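4.2 Tasting rooms and the return visit

It is worth lingering a little on the tasting room itself, as the visitors we spoke to certainly did. At Tóth, the smaller of the 2 wineries in our study, people tended to stand at the counter and talk with whoever was pouring, and many of them told us warmly about that conversation long before they got round to the wine. At Ternum, where guests are seated and served 4 wines in a fixed order, the talk was mostly among friends – pleasant enough, but it left fewer memories of the place.
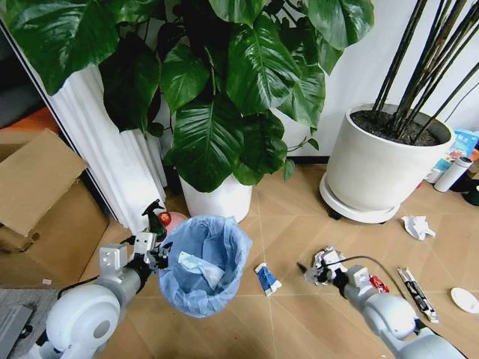
Figure 3. Clearing up waste paper.

We had expected the price of a tasting to matter a good deal more than it did. Of the 1146 visitors who returned our questionnaire, most could not remember what they had paid, though a surprising number could name the grape they liked best. Those who had chatted with a member of the family were also the keenest to come back before December, when both cellars close to the public.

We would be careful about reading too much into this, as people who enjoy a good chat may simply be people who enjoy going back to places – a point we return to in Section 5.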